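Takeaway boxes, and whether I should feel better about the brown ones

The café near work has swapped its plastic tubs for brown card trays with a clear lid, and there is now a sign by the till telling us how much kinder this is. I have my doubts. I usually do when there is a sign.

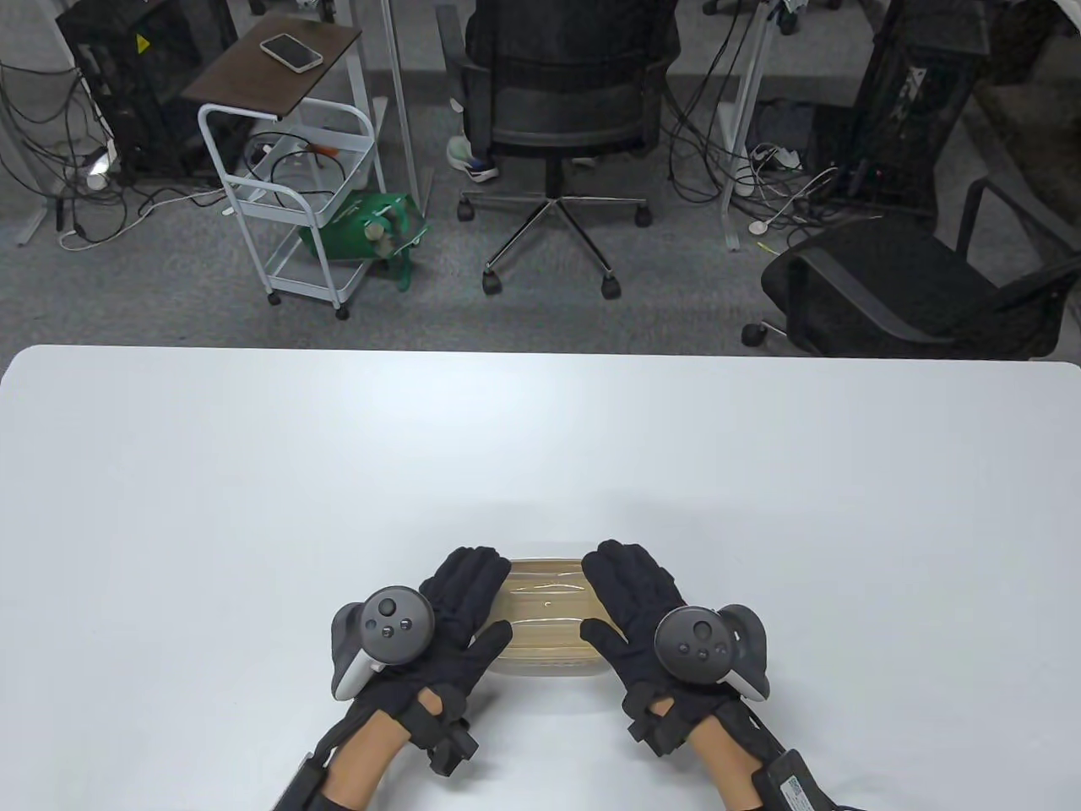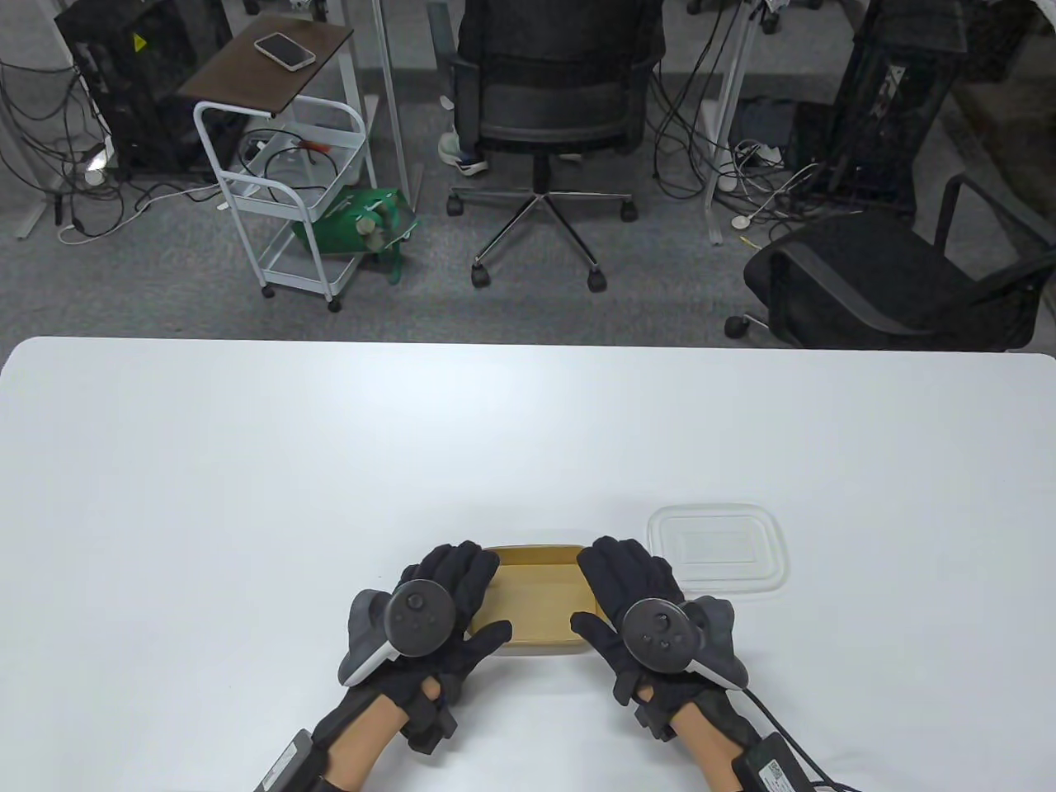 Brown tray on a white table. 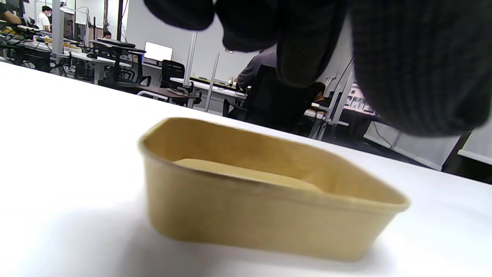
Is a card tray with a plastic lid any easier to recycle than a plastic tub?

It depends on what you had in it and how much trouble you are willing to take. The lid and the tray have to go in separate bins, and if the tray has had curry in it the paper bin won't want it. A rinsed tub goes in one bin and that's the end of the matter.

So that is my first grumble. Two parts, two bins, and a lunch hour in which most people will drop the lot in whichever hole is nearest. I watched the bins by our lift for a while in May and saw very few lids parted from their trays.

My second grumble is the lining. Plain card and gravy don't get on, so something has to keep one from the other, and it is very hard to find out what. The ones the café buys are sold under the name Serkton, and the sleeve they come in says "plant-forward barrier", which could mean anything at all. I wrote to ask. I got a nice reply about their values.

They do have their good points. A card tray folds down flat in the bin, and it doesn't go brittle and split down one corner the way the old tubs did. It is pleasant enough to eat from if you are quick. Give soup 90 minutes, though, and I would not carry it on the bus. I tried with lentil, which is thick, and the base had gone soft enough to worry me by the time I got home.

The lids I rather like. I've washed and kept 4 of them, and they sit nicely over a cereal bowl in the fridge – not sealed, but good enough for half an onion.

Then there is the price. A Pitent catalogue does a box of 725 trays, lids extra, and the lids are where they get you. The café has put lunch up twice since the sign appeared and I don't suppose that's a coincidence.

For now I'm taking my own tub, an old Honkanen one with 2 clips and a faint orange stain from a bolognese. They fill it without fuss if you ask before the rush. No discount, mind you.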